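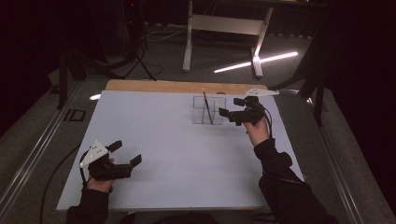

Brush and Desk Organizers: Frequently Asked Questions
Stastville Art Supply
Last updated 2022-06-23

Which organizer should I get for brushes?
The Manzano is a square box in clear acrylic, with crossed panels that make four compartments. Most people who paint at a desk or kitchen table pick this one. If you own a lot of brushes, look at the Nestberg, our larger model.

Will a thin brush stand up straight in it?
No. A single thin brush leans against the side with its tip above the rim. That does no harm. If you want it more upright, put several brushes in the same compartment.

Do brushes go in tip up or tip down?
Tip up, with the handle at the bottom. A brush left standing on its bristles will bend and may not recover.

Can I put wet brushes in?
Wash them, squeeze out the water and dry them flat on a towel first. Water left in the bottom leaves marks on the acrylic, and it can get into the handle and loosen the ferrule.

How do I clean the box?
Lukewarm water, a drop of dish soap and a soft cloth. Do not use window cleaner with ammonia, rubbing alcohol or paint thinner. It is not dishwasher safe.

There is dried acrylic paint on the inside. How do I get it off?
Soak the box in warm soapy water for 16 hours, then push the paint off with a plastic scraper. Oil paint is harder to remove and we have no good method for it.

Can I use it for pens, rulers or makeup brushes?
Yes.

Do the dividers come out?
Not on the Manzano. On the Nestberg they lift out.

Will it scratch my table?
It can if there is grit under it. Set it on a board or a mat, and lift it when you move it.

A panel arrived cracked. What now?
Write to us within 30 days with your order number. We replace cracked boxes free of charge. Orders placed in May under the old part number 202 are covered too.

Do you sell to schools?
Yes, in lots of 200 or 800 boxes. School orders ship from our Jisberg warehouse and cannot be combined with regular orders.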